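Slide 6 — two hands, one person driving

So, thank you for staying with me after lunch! When we started at Kemness we wanted chores that need both arms, and sweeping is a lovely one. The operator steers each arm from across the room, and we record the lot. 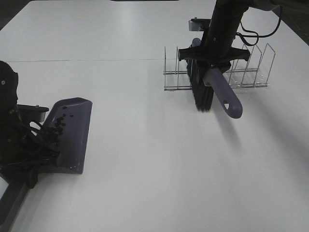

Slide 6: dustpan in the left gripper, brush in the right, black pellets in the pan.

(Pause here.) We kept 900 demonstrations for this task — new operators got 11 practice tries first. Next slide, Grerkcombe.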